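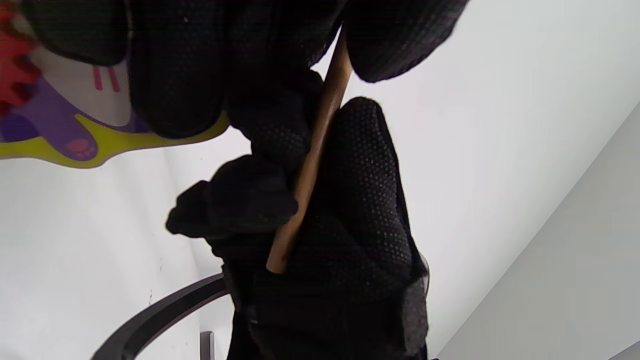

*A thin wooden stick held in gloved hands.*

**Whack-a-mole** is a game in which a player strikes targets with a mallet. Arcade cabinets raise the moles by air or motor – tabletop versions are often simple wooden boxes.

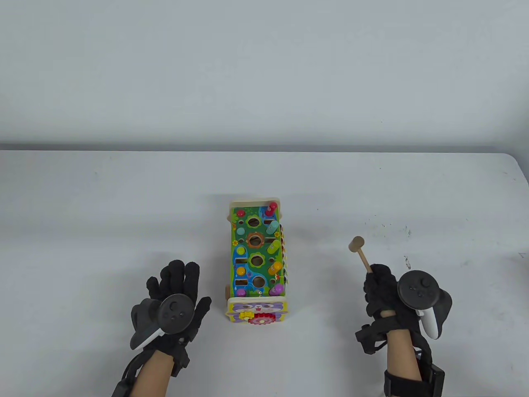
*Wooden tabletop version with four round holes.*

Mallets for home sets are usually turned from beech or birch. The Dralby pattern has a glued head and a 40-gram limit. 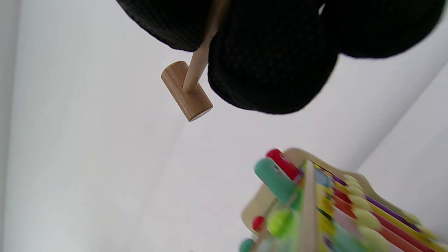

Why are arcade mallets padded?

Padding protects the cabinet top and lowers the noise of repeated strikes.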